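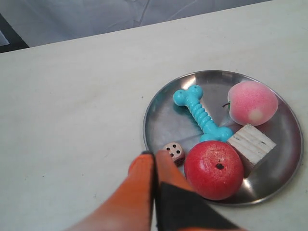

Getting the dog toys and the play food clean

My steel plate has turned into the landing spot for everything small that needs a wash. Right now it's got the turquoise bone on it, the pink peach, the apple, a wooden block, and I couldn't tell you the last time I served dinner on that thing! Anyway, a few of you asked how I do the washing, so I wrote it down.

Hard plastic chews

Warm water, a squirt of dish soap and an old toothbrush. The bone has rings all down the middle and little dimples in the knobs, and that's where the gunk likes to sit, so go around each ring and poke the bristles right into the dimples. Rinse until it stops smelling like soap (my dog Wendov will not touch anything lemony) and let it drip on a towel.

Fuzzy fruit

Please don't dunk a fuzzy peach. I did that last May and it stayed damp for 3 days. Now I wipe it with a barely wet cloth, going one way only, and brush the fuzz back up with my fingers once it's dry. A lint roller works for dog hair, but press lightly or you'll pull the fuzz off too.

Wooden blocks

Quick wipe, quick dry, no soaking. If the edges feel rough, a few strokes with fine sandpaper will do it. Olga Simões wrote in to say she rubs hers with a drop of food-grade mineral oil afterward, and I tried it and loved it.

The plate itself

Steel shows every water spot. I use a splash of white vinegar on a soft cloth, rub along the grain, then dry it right away. Skip the scouring pad, I ruined a good tray with one.

And the white table

Baking soda and a damp sponge for smudges. Small circles, easy pressure, wipe twice with clean water or you'll get a chalky film. Dark specks that won't budge usually come up with the edge of an old library card.

One more thing, keep the dog's stuff and the kids' stuff in separate bins once it's all dry. Mine have lids, and Wendov has only figured out one of them so far.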